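Vinh Mạc
May 12, 2021

1/ I have been editing the fan wiki for a cartoon called Mumgate for 9 years. It concerns a family of moles who run a toll bridge. I have a degree. I'd like both facts kept in mind.

2/ My current project is the page for Skellamance, the romance novel Auntie Piltarov hides inside her ledger in season 3. She reads it in one episode, for six seconds. The page is 400 words long and has an edit war.

3/ The war is over whether she is enjoying it. One camp says she sighs. The other says she is a mole with a blocked nose, which is established in the pilot. Both camps have supplied citations. Both citations are the same six seconds.
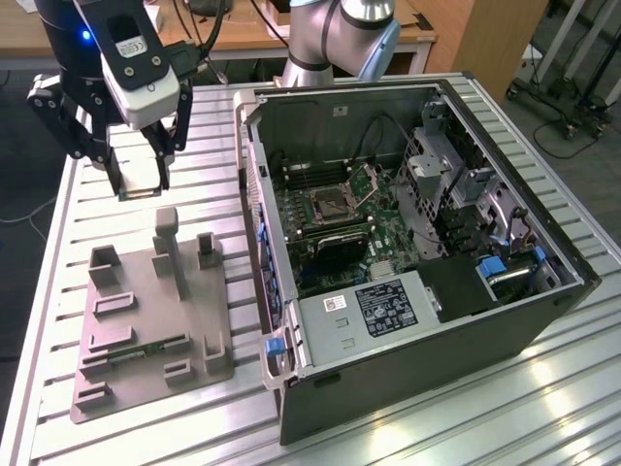 4/ THE COVER QUESTION

The cover shows a skeleton in a ballgown. When the book turns up again in the October special, the ballgown is green and it used to be red. A normal person would say somebody in the paint department got it wrong. We have a subpage.

5/ Theories so far: second edition, library copy, the bridge lighting, Auntie Piltarov bought the sequel. I wrote the sequel theory myself, late at night, and have since had to defend it against people who make better points than I do.

6/ Then there's the author's name on the spine. You get an L, a Y and some sort of mark over the Y. I put it down as Lý, which I thought was rather nice. It was reverted in three minutes by a user who says the mark is a crumb. 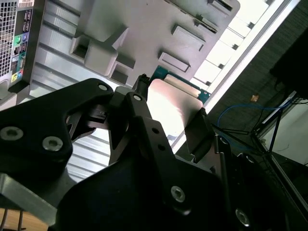 7/ I went back and watched it again at quarter speed. It could be a crumb. She is eating a biscuit two shots earlier, so I've put "Lý (disputed)" and added a link to Biscuits, a page I had forgotten we had and which is much better written than mine.

8/ Someone has now asked on the talk page whether Skellamance needs its own article at all or could be a line under Objects Seen On The Bridge. I've replied politely. It took me four drafts.

9/ Anyway, if anyone has the season 3 DVD with the commentary track, please check whether they mention the sigh. Don't tell the nose people I asked.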